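Werport Notes
9 February 2023
Filed under: Machines, Dinner

I set the table last night in the time it took the microwave to reheat a bowl of soup. Plate, fork, knife, done. I mention this because my sister Lorena Maldonado has decided I'm too gloomy about home robots, and I'd like it on record that there is one chore where I'm still ahead.

She wants to know when she can stop doing dishes. I keep telling her to look at what the grippers are being asked to pick up. 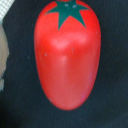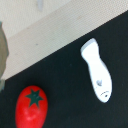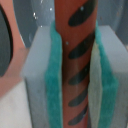
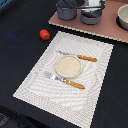
Last picture: the place setting, with the toy tomato off the corner of the mat.

Lorena's first comment was that the tomato is a toy. Yes, and so is the fish. Toys are a fine way to start. A toy tomato doesn't bruise, doesn't roll into the sink with a split in its side, and can be picked up 85 times before lunch without turning into sauce. The real ones in my kitchen come in three sizes of ripe, and I can tell them apart with my thumb. I have yet to meet a gripper with an opinion about ripeness.

Her second comment was that setting a table looks easy. It does! You've been doing it since you were six. Now think about a fork lying flat on a mat. There is almost nothing to get hold of. You and I sort of scrape at it with a fingernail and tip it up, and we couldn't explain the move if somebody paid us. Two padded fingers closing on a nice fat upright cylinder is a much friendlier problem, and I'd take that job too if I were a machine.

Then there's the mat. Woven, pale, set at an angle to the table. I like a mat at an angle about as much as I like a picture hung crooked, but I know the fork goes with the plate and turns when the plate turns. Getting that idea into a machine is a bigger piece of work than the arm.

I bought a Cevska robot vacuum in September, so I'm not speaking as a complete outsider. It cost me 217 dollars and it has a map of my apartment on which the bathroom is missing. In the first month it got stuck under the couch 12 times. It does pick up crumbs, and I'd be sad to see it go. But the vacuum has one talent, and the floor is kind enough to stay put.

My friend Pollock, who packs boxes for a living, thinks the shop floor will get there long before the kitchen. I agree with him, which annoys us both. In a shop the same part turns up in the same tray all day. In my kitchen the spatula was last seen in 2021.

Lorena has bet me 28 dollars that she'll have something clearing her table before she turns fifty. I took the bet. She also asked whether "clearing" could include pushing everything onto the floor, and we're still working out the wording.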